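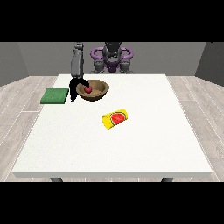
Jamside, Wed 7 December

Mantra with the voice or only in the mind?
Forum: Daily practice

lamp_in_window wrote:
Dear all, I have a question that I carry with me since October. English is my third language, so please be patient with my sentences.

In October I went to the weekend at the Sokero house, and there we learned to repeat the mantra with full voice, 160 times in the morning, sitting. The teacher was very clear that the sound must leave the body. She said the vibration opens the heart center first and then the throat, and that a mantra which stays inside the head is only thinking.

Now I am home. The walls in my building are thin and my neighbor works at night. So for some weeks I have repeated it only in the mind, with closed lips. To my surprise I feel more quiet than before. But I also feel a little guilty, as if I am cheating. Does the silent repetition have the same value? Has anybody here practiced both for a longer time?

saltandcedar wrote:
Welcome! In the line I come from it is the opposite of what you were taught. Voice is for beginners, whisper is for the middle, and mind is the highest of the three. We were told the silent one reaches further because there is no air between you and the One you are calling. So please put the guilt away.

Oldharbor wrote:
I respect saltandcedar but I can not agree with this ladder. I hear it often and I think it does harm. People hear that silent is the highest, they skip the voice, and after one month they sit there planning their groceries and call it a mantra. I did this myself for years. When I sing it, I notice at once if I am absent, because the sound becomes ugly or it stops. In the mind I can be absent for half an hour and not know it.

I would keep the voice, but low. A hum is enough. Your neighbor will not hear a hum.

saltandcedar wrote:
I did not say skip. I said there is an order. A person who has done it aloud with a teacher, as lamp_in_window did, has already begun.

Oldharbor wrote:
One weekend is a short beginning, in my opinion. But I take your point that you did not say skip.

mossandbell wrote:
May I ask about the number? I also learned at Sokero, some years ago, and for us it was 100. Did they change it?

lamp_in_window wrote:
For us it was 160, I have it in my notebook and I looked again just now. I did not know it was different before. Now I am a bit confused which one is right!

Oldharbor wrote:
This is why I don't trust numbers. If the number was holy it would not change.

mossandbell wrote:
I think it was given for the group, not for all people forever. Our teacher said that the hundred is a cup, and some groups need a larger cup. I still keep mine. I use the Stotero counter, the small one with a button. It shows 2,940 this morning and I confess I looked at it with some pride, and then I was ashamed of the pride, and then I had lost the mantra completely :)

pinegate_77 wrote:
Beads are better than a counter for exactly this reason. Beads go in a circle and there is no total to admire. I bought mine at the Nugroho stall, simple wood, and they have lasted well. The cord needed a new knot last year but this is normal.

About the main question, I do both. I start with 4 repetitions aloud, slowly, so that the body knows what we are doing. Then I let it sink inside and continue without voice until the beads come around. When I get lost I come back to the voice for one or two, and go inside again. It is not from any book, it simply grew this way.

saltandcedar wrote:
That is a beautiful way, pinegate. Do you breathe in on the first half of the mantra?

pinegate_77 wrote:
In the silent part yes. Aloud I can't, one can not sing while breathing in. At least I can not.

Oldharbor wrote:
I could live with pinegate's method. I still think four is too few for most people, but it is honest work.

lamp_in_window wrote:
Thank you all, I did not expect so many answers. I tried it this evening with a few aloud at the beginning, very low as Oldharbor suggested, and then silent. I had the feeling that the silent part was warmer, as if the sound was still going on somewhere under it. Maybe I only imagined this. I will keep the 160 for now and write to the house to ask about the difference.

One more small thing, pinegate, are the wooden beads quiet? I have glass ones and they click.

pinegate_77 wrote:
Very quiet. And if you hold them in your lap on a cloth, the glass ones will be quiet too.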